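Temps de lecture : 2 min

3. Préparer la chambre avant l'arrivée

Au gîte Camwood, je commence toujours par le lit (promis, on s'y fait vite !).

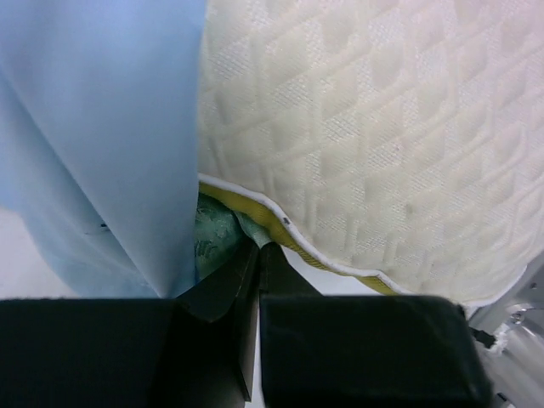

Étape 1. Ouvrez la fenêtre et mettez le chauffage sur 18. Sortez ensuite la parure : le tissu bleu pâle d'un côté, le matelassé blanc cassé de l'autre, et vérifiez les taches, car une petite marque sombre sur du bleu clair, ça se voit tout de suite.

Étape 2. Faites le lit, drap bien tendu.
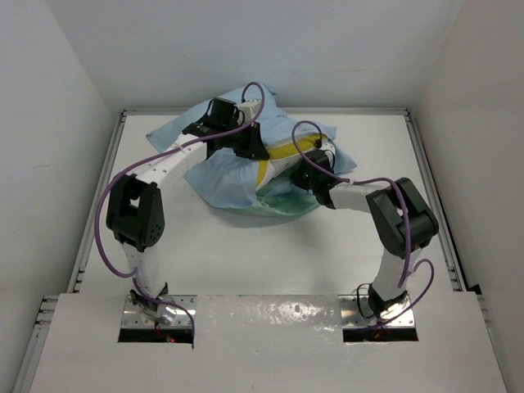
Étape 3. Passez au linge de rechange. Un tissu laissé en boule, tout froissé comme celui-là, je le replie avant de le ranger ! 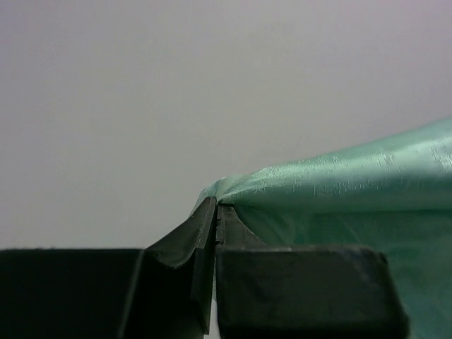

Étape 4. Posez les clés et le code wifi sur la commode, puis prévenez Hanne Vainio.

Attention : jamais d'adoucissant sur le matelassé.

12 partages · 3 commentaires
Contact | © Gîte Camwood | Haut de page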